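Documentation > Pleltach > Prise en main > Chapitre 3 : enregistrer votre première voix

Nous utilisons des cookies pour mesurer la fréquentation de la documentation. Accepter | Refuser | Personnaliser

3. Enregistrer votre première voix

Mise à jour : mai 2021

Le Pleltach est branché, l'alimentation est en place et le voyant de façade est passé au vert ? Alors on peut enfin chanter ! Ce chapitre vous conduit du câblage du micro jusqu'à une première prise doublée, avec un chant clair sur la piste 1 et une voix saturée sur la piste 2. Les réglages proposés ici viennent en grande partie des séances d'Usha Iyengar, qui a enregistré tout son répertoire de démonstration sur cette machine et qui passe du murmure au cri dans la même phrase.

3.1 Brancher le micro

1. Baissez complètement le potentiomètre GAIN de l'entrée A.
2. Reliez le micro à l'entrée A avec un câble XLR. Poussez jusqu'au déclic.
3. Si vous utilisez un micro statique, maintenez la touche 48V pendant deux secondes. Le témoin rouge s'allume.
4. Branchez le casque sur la prise PHONES 1, puis montez doucement le volume.

ATTENTION : n'activez jamais l'alimentation 48V avec un micro à ruban ancien. Dans le doute, consultez la notice du micro.

Note : le casque Costello fourni avec le coffret convient très bien à l'enregistrement. Il est fermé et laisse peu passer le métronome, même quand on pousse le volume pour s'entendre crier.

3.2 Régler le gain pour deux techniques

C'est l'étape que tout le monde a envie de sauter, et c'est dommage, car elle change tout au mixage. Une voix claire et un chant saturé n'occupent pas du tout la même place : le premier respire, monte et redescend, le second arrive d'un bloc.

1. Appuyez sur SETUP, puis choisissez « Niveau d'entrée ».
2. Chantez votre refrain le plus fort, en voix claire, à une largeur de main du micro. Montez le GAIN jusqu'à ce que les crêtes touchent le dernier segment vert.
3. Appuyez sur STORE A.
4. Reculez d'un pas et passez en voix saturée. Baissez le GAIN jusqu'à ce que le segment orange ne s'allume plus que sur les attaques.
5. Appuyez sur STORE B.

Vous pouvez maintenant basculer d'un réglage à l'autre avec la pédale, sans toucher à la façade — un vrai bonheur quand on est seul en studio. 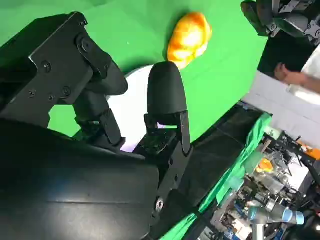

Le passage de A à B prend 40 millisecondes. Pour une bascule en plein milieu d'un mot, anticipez un peu la pédale, ou enregistrez les deux techniques sur des pistes séparées comme au point 3.4.

3.3 Choisir un filtre

Le Pleltach propose trois filtres d'entrée, accessibles par la touche FILTER.

- Plat : aucun traitement. À garder pour les voix douces et les chœurs.
- Bas 122 : coupe les graves sous 122 Hz. Idéal pour le chant saturé, qui ramène souvent du souffle et des bruits de bouche dans le bas du spectre.
- Nekinton : une courbe dessinée par Eamon Fahy pour son propre timbre, avec un léger creux à 800 Hz. Essayez-la sur une voix nasale, le résultat est superbe.

Note : le filtre est appliqué à l'enregistrement. Il ne peut pas être retiré ensuite.

3.4 Première prise doublée

1. Créez un morceau : NEW, puis « Voix x 2 ».
2. Réglez le tempo avec la molette, ou tapez-le sur la touche TAP.
3. Armez la piste 1 et rappelez le réglage A.
4. Appuyez sur REC. Le décompte dure deux mesures. Chantez le couplet en voix claire.
5. Appuyez sur STOP, revenez au début et désarmez la piste 1.
6. Armez la piste 2, rappelez le réglage B et recommencez, cette fois en voix saturée.
7. Écoutez les deux pistes ensemble. Commencez avec la piste 2 nettement en retrait, puis remontez-la peu à peu. Il y a un point où les deux voix se soudent, et quand on tombe dessus, on le sait tout de suite !

ATTENTION : ne forcez pas. Si la gorge gratte, arrêtez la séance et buvez de l'eau. Un chant saturé bien placé ne doit pas faire mal.

3.5 Sauvegarder

La mémoire interne accueille 895 prises. Pour en faire une copie, insérez une clé USB formatée en FAT32, puis choisissez SETUP > Copie > Tout. Ne retirez pas la clé tant que le voyant clignote.

Si le message « Clé illisible » s'affiche, reformatez la clé depuis l'appareil (SETUP > Clé > Formater). Tout son contenu sera effacé.

Les sessions peuvent ensuite être ouvertes dans l'éditeur Cevalgate, pistes et réglages compris. Voir le chapitre 4 pour l'import et le montage des prises.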